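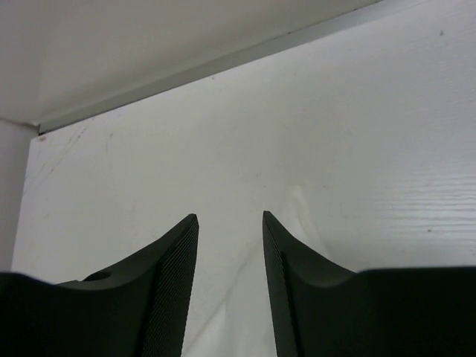
Wrist camera, Lotska cell. Fingers open over the white surface, faint pale form between and behind them.

Lotska project, progress report to the Orozco fund
Period ending March
From: Paula Ilie, Lidunholm
Copy: Theerawat Thepsuriya

Short version first. We are behind. The arm pressed down too hard on the work surface two times this period and the second time it did not stop when it should have. No one hurt, no one inside the guard either time. We took the cell out of automatic running ourselves and it is still out. The rest of this report is mostly about that, sorry, the planned sections on speed and the new item set are thin.

What happened, first time

Normal afternoon run, pale items on the white surface, which is the hard case we promised you in the proposal. Planner picked a spot, arm went down, fingers closed. Gripper said "object held." Arm lifted. Nothing in the fingers. It then tried the same pick again, lower, as it is told to do after a miss, and the fingertips met the surface. Force limit tripped, arm stopped, operator reset it. We logged it as a bad pick and carried on. In hindsight should have stopped there and looked at the height numbers. We didn't.

What happened, second time

Same kind of item, same kind of miss. Arm went lower on the retry and pushed. Force limit tripped again but the stop cleared itself and the arm started a new retry with the fingertips still on the surface. Theerawat hit the red button by the door. From the log the arm was pushing on the second try for two seconds before he got there. That is the part that worries me and should worry you. A stop like that has to stay stopped until a person clears it.

One fingertip bent on that second event. Pad replaced, finger replaced as well to be safe. The bent one is in the drawer if Dokitz wants it back, they have not said.

Causes, as far as we have them

There are three and they stack up.

1. Pale on pale. The item detector is poor when the item is whitish and the background is whitish. It leans on edges and there is hardly an edge to find, just a soft line or a shadow. Glossy paint makes it worse on the side nearest the light, where the grain in the paint catches it and shows up as ripples. The detector has called those ripples an item more than once. Small marks on the paint get picked up too.

2. Wrong height. When the detector is unsure the planner takes the height from the depth reading under the item. On see-through material that reading is patchy, and the code filled the holes with a default. The default was for the old surface, which sat lower. We changed the surface in the winter and did not change the default. Our mistake, plain and simple. It was on a list and it fell off the list.

3. The stop that cleared itself. A retry script was written to save time during data runs. It resets small faults so an operator doesn't have to walk over. Force limit stops were never supposed to be on its list of small faults. They were on it. I approved that script. I read it too fast.

Also the gripper's "object held" signal is not much use with thin stuff. It goes by finger position and motor current, and with a thin item the fingers end up nearly where they would with nothing there. Not a cause of the hard contact exactly, but it's why the planner keeps getting told a good story and then finds out on lift.

Done so far

Retry script removed from the cell. Not edited, removed. Anyone who wants it back has to ask me and Theerawat both.

Force limit stop now handled by the safety controller only, and needs the key. Tested with the fingertips pressed on a foam block, at slow speed, stop held every time until the key was turned.

Surface height is now measured at the start of each shift with a touch-off and the planner will not run without it. There is a hard floor above that height that no pick can go under, retry or not.

Retries capped. One miss, one retry at the same height, then the arm backs off and asks for a person.

Default depth value deleted. If there is no reading, there is no pick. This will cost us picks. Fine.

Notes from the second event written up and given to the site safety lead at Lidunholm. She has asked for a copy of the wiring drawing, which is out of date, Theerawat is redoing it this week.

Not done

Detector still weak on pale items. We have been going through wrist camera views like the one at the top and marking the items by hand. Slow work. Even people disagree on where the item ends in a lot of them. I thought this would be a few days and it is not.

Light. We want a low side light to throw a shadow edge along the items. Theerawat rigged a lamp on a clamp and the edges came up better, the glare on the paint came up too. Needs a matte surface or a different angle, probably both. Matte sheet is orderd, not arrived.

Fingertip contact sensing. Dokitz have a pad with sensing in the tip, we asked for a loan, waiting on an answer. The ridged pads we have grip well enough when there's something to grip, so not changing those for their own sake.

Logs. The old log did not record who or what cleared a stop. Took us a whole morning to work out that the script had done it. New log field is written but not yet running on the cell machine.

Effect on the plan

The target for this period was 2000 logged picks on pale and see-through items. We are not going to hit it. Most of what we do have was taken with the bad height default, so I don't want to count those picks as results. They are still good as pictures for the detector. I would like to report them to you as that and nothing more.

The visit to Lidunholm that your office asked for can go ahead, but the arm will be in slow mode with a person on the hold button. Please tell your people not to expect a fast demo.

Money. Replacement finger and pads came out of the spares line. Safety controller work is hours, not parts. The matte sheet and lamp are small. Nothing extra asked for at this point. If Dokitz won't lend the sensing pads we will have to buy and I'll write to you separately, before ordering.

Back to automatic running

Conditions we have set, Theerawat and me, and the safety lead has agreed them:

Stop test passed at full speed, not just slow, with the key.
Hard floor test passed, with a wrong height fed in on purpose.
New log field live.
Wiring drawing current and signed.
Someone outside the project reads the cell code for anything that resets anything.

That last one we have not found a person for yet. If the fund knows somebody, please send the name to me.

Until all of those are ticked the cell runs slow with an operator, and only in daytime hours. It means fewer picks per shift and I'm not going to argue about it.

Next report will have the stop test sheets attached and teh detector numbers, whatever they are. Questions to me, or to Theerawat on the wiring and the controller.

Paula Ilie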